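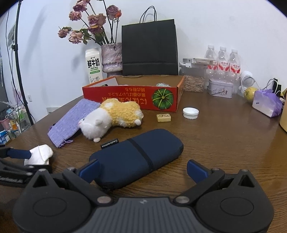 **Is the Sketell hand-held gripper kit worth it for a two-person setup?**

Posted by marlow_k, 29 April 2024

I'm looking at the Sketell kit for recording tabletop pick-and-place demos. The listing on Wondon has two grippers, spare finger pads, a charging dock and a license for the recording software. The price is a bit over what I planned to spend, so I'd like to hear from people who own it.

What I want to record is ordinary household stuff. Soft zip cases, plush toys, drawstring pouches, tissues, bottle caps, and some tidying into boxes. Nothing heavy. My old single gripper is fine on boxes but drops anything soft.

Two things I can't find in the manual:

- Do the pads hold up on fabric, or do they glaze over?
- Does the software keep left and right in sync, or do I have to line them up afterward?

I'm on Linux if that matters.

---

**tolliver56**

Had mine since August. The pads are good on fabric. I changed the first set after 2,000 grasps, and by then they only slipped on glossy plastic. A wipe with a damp cloth brings most of the grip back. Don't use alcohol, it made one of mine go hard at the tip.

Sync is fine if both grippers are started from the same session. If you start them separately you get two files with two clocks and you will be lining them up by hand. Page 9 of the manual sort of says this but it's easy to miss.

Small flat things are the weak point. A cap lying on the table takes practice -- come in low and close slowly. For zip cases, grab across the narrow side. With long ones I use both hands or the far end swings around.

Check the pivot screws every week or so. One of mine backed out.

---

**beanfield**

i have the Beneš one not the Sketell but it was cheaper and works ok. no idea about linux

---

**rht_dunmore**

Adding to the above: the Linux build works, but install the 5 series firmware first or the right gripper won't be detected. Lernus sells pads that fit the same mount. They are softer, better on plush and knitted things, worse on cardboard. I keep a set of each and swap depending on the task list.

If most of your work is one-handed, ask the seller about a single. It isn't listed, but they sold me one.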